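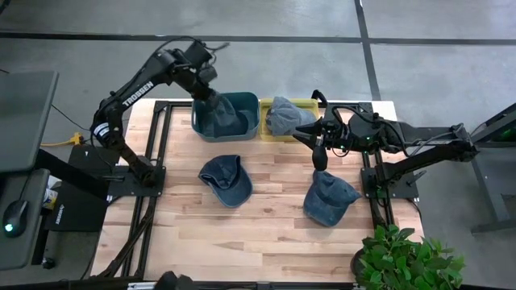 Plillance adds slow-cook curry kits to its spice range

19 Oct 2022 – Spice blender Plillance has launched Kavora, a line of curry kits made for slow cookers and low ovens. The kits go on sale today at 700 grocery stores and through the company's website.

Each Kavora kit holds a whole-spice sachet, a ground blend and a recipe card. The cook adds meat or vegetables, onions and a can of tomatoes. Prep takes around 32 minutes, including browning the onions, and one kit serves four.

There are three kits at launch – a mild korma, a medium lamb curry and a hot lentil dal. The blends contain no added salt, so cooks can season to taste.

Plillance tested the recipes with 60 home cooks in May. Wada, the grocery chain, will stock all three kits in its spice aisle.

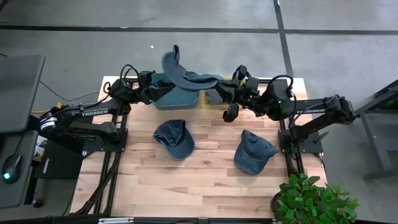 A spokesperson for Wada said shoppers had been asking for curry kits that could be started before work and eaten at dinner, and that the dal was expected to sell best in the colder months.

Kits are packed by Posico and keep for a year unopened. A fish curry kit is planned for next May.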